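From: Ok-hee Yook
To: Clelemville Youth Track list
Subject: Re: [clele-track] Shorts, and the state of them
Date: July, 9:40 pm

Dale wrote:

> Quick one before the Bresard meet. A few of the uniforms came back
> from the spring season in what I will politely call mixed condition.
> One pair had been folded wet into a shoebox. Can whoever has the
> bag this summer please go through it, sort out what's wearable and
> say how we ought to be storing the things? I'd also like to know if
> the red is going to run again, as I am still wearing pink socks
> from last year and people have begun to comment.
>
> Also, does anyone object to ordering more from Koo?
>
> Dale

Dale, all,

I have the bag. I have had the bag since June, when I made the mistake of arriving early to the end-of-season picnic and standing next to it. It now lives on my couch, which means that I now live on the floor.

First, washing. Everything has been through cold, inside out, on the short cycle, with a white dishcloth thrown in as a witness. The dishcloth came out white. I did it again with a second dishcloth, having lost faith in the first one, and that came out white too. My conclusion is that the red has finished running and Dale's socks were the last casualties. I would still keep the shorts away from anything you care about, and I would keep them away from the dryer altogether. The dryer is how we got the pair that now fits my nephew's bear.

Second, folding. I know how this sounds. My late aunt ran the alterations counter at Bimament for most of her working life and could fold a fitted sheet so that it looked ironed, and I inherited her opinions without any of the skill. What I've settled on for the shorts is this: lay them out flat on something firm, smooth the waistband first, line up the side stripes so one leg sits on the other, then fold up from the hem. Stripe out, so you can tell from the top of the bag which way round they are. Please stop rolling them. They come out of a roll looking like they've already lost.

The couch isn't firm, but it is where the shorts are, and I have been working there in the evenings.
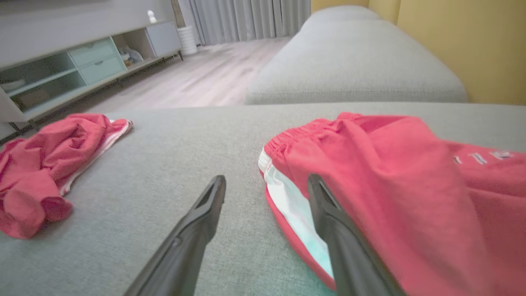
Sorting on the couch: smoothed out on the right, still to do on the left.

Waistbands. Most of them are fine. The elastic is gathered into the cloth all the way along and it will sit a bit ruffled however much you flatten it, so don't pull it tight and pin it, as one household did. I found the pins. I found them with my thumb. There are 2 pairs where the elastic has given up altogether, and I can put new elastic in those if somebody will drop off a packet of the flat kind. I will not be doing drawstrings. We did drawstrings three years ago and spent the whole of the relay heats untying knots for eight-year-olds.

Lettering. Warm iron, wrong side only, and a cloth in between. If you iron straight over the print it will come off on your iron, and then onto the next thing you iron, and in my house that was a pillowcase. I don't mind sleeping on the alphabet but my husband has been funny about it.

Name labels. A few families have written initials on the inside in ballpoint, which washed off, and one family wrote a full name and phone number across the seat in laundry marker, which did not. Let's agree on small initials on the care label. If you're short of labels I have plenty left over from when my own two were at camp.

Third, Koo. No objection from me if the sizing is the same as last time. Last time the youth large was the same as the adult small, and the adult small was the same as nothing I have met. Could somebody ask them before we send the form in? If we're adding to the order I'd say 10 pairs, leaning toward the middle sizes, as the little ones will be wearing hand-me-downs regardless and the big ones will tell us they've always preferred their own.

Storage, as Dale did ask. Cloth bag, not plastic, and nothing goes in damp. A shoebox is fine for shoes. I'll put a list of sizes in the top of the bag, and I would be grateful if it could stay there and not be used for snack sign-up like the last one was.

Pickup is from our porch any evening before the meet, after six. If the bag isn't out there, knock, and be patient, because the doorbell plays a tune and we pretend not to hear it. Whoever takes it takes all of it. I'm not splitting it up by age group, I have only just got it into order, or will have by the time you get here.

Still looking for: one left-hand warm-up glove, gray, child's. It isn't in the bag, it isn't in the car, and its owner brings it up every time she sees me.

Ok-hee

_______________________________________________
clele-track mailing list
Message 1298
To leave the list, reply with "remove" in the subject line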